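Setting Up a Toiletry-Packing Routine on the Gedix Two-Arm Bench Kit

Posted by Lleucu Llewellyn, 16 June 2023

If you've gotten your Gedix kit out of its carton, bolted it down and run the wake-up check, you're ready for the fun part, which is teaching it to do something. I like to start people on toiletries. They're cheap, you already own them, and they come in such wonderfully awkward shapes that you learn more in one afternoon than you would in a week of stacking blocks (I did the week of stacking blocks, so please learn from me!).

I'm assuming you have the two-arm version with the standard grippers, and the Datham software that comes with it. The one-arm kit will manage most of this too, but you'll have to skip the handoff near the end.

Before you start

Set the arms to their rest pose and switch the motors off, so you can reach in and move things around without worrying. Give the cables a good look while you're in there. They need enough slack to follow the arm all the way out, and a cable that drags across the table will happily take your toothpaste with it.

Choose a shallow open box and put it near the center, where both arms can get to it. Then lay out what you want packed. A toothbrush, a razor and a tube of toothpaste make a fine beginning, along with a small round jar if you have one.

Step 1. Teach the box

Open Datham, choose New Routine, and pick "container" from the list. Guide the left gripper by hand to each corner of the box and press Save at every one. Take your time here. I rushed it in February and spent a whole evening wondering why the arm kept setting things down on the rim.

Step 2. Record your first picks

Keep the items apart from one another to begin with, and record the same pick over and over, changing the angle a little each time. The manual asks for 21 recordings per item. I've had good results with 13 for a toothbrush, but toothpaste wants the full set, as a tube changes shape every time you squeeze it. 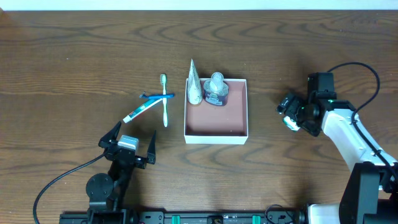
Once the separate picks are working nicely, let things overlap. Crossed items are where most newcomers get discouraged, so go gently. Always record the top item first, lift it straight up a good hand's width, and only then swing toward the box. If you drag sideways, whatever is underneath comes along for the ride.

Step 3. Leave room in the box

Tall things are best placed against a wall of the box, with the jar beside them. Datham fills from whichever corner you saved first, so if your arm insists on dropping everything in the wrong place, go back to Step 1 and save the corners in a different order.

Step 4. Bring in the second arm

Turn on Shared Space under Settings before you power both arms. It keeps them from reaching for the same spot at once. Start at speed 3 out of 9 and stay there until you've watched several full runs with your hand near the stop button.

Is the kit worth it?

Mine cost $1,894 with both arms, and I'd buy it again. The older Bukemura kit I had before was sturdier at the base, but its software made me want to go lie down. My one real grumble with Gedix is the gripper pads, which get slick with use. A wipe with a damp cloth helps, and spare pads are sold in pairs.

If your routine stalls halfway, save the log before you restart, or Datham will write over it.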